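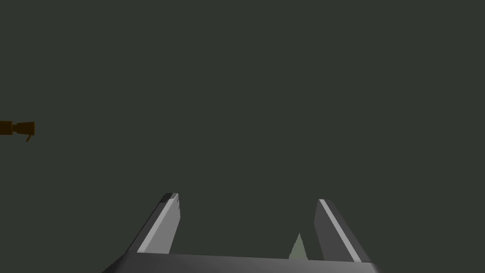 Jaws open, green thing between them, brown thing minding its own business on the left.

I've been writing house rules for our simulator. Every shop I've worked in had rules for the real arm – glasses on, gate shut, hand near the red button – and none at all for the simulated one, on the theory that you can't lose a finger in there. You can lose most of September, though. Ask me how I know.

So, the Ferdale rules, version whatever:

Start every run with the gripper open, and log the opening. "Open" is a number, Radomir.

Name every object before you run anything. I have read 15 pages of notes about "the cone" in which the cone was two different shapes.

A plain background is fine for the first 10 runs. After that it has to change, or you're teaching the arm to love dark gray-green.

If the view hides the bottom of the part, say so in the log. Don't write down where it's sitting as if you'd seen it.

No success rate leaves the room on fewer than 500 tries. Ilir Ristić wanted 1525, a figure he has never explained and defends like a family home.

Keep the failures. All of them, even the embarrassing ones where the part leaves for orbit.

Radomir Krasniqi says this is too much paper for a place where gravity is a checkbox. He has a point. He also spent a week at Vidmar tuning a grasp with that checkbox off, which is now rule seven: check gravity.

Next I have to get the folks at Milska to sign it. They've asked for a shorter version.

Posted 2019-01-12 | Contact | Copyright Plirkurau Notes | Back to top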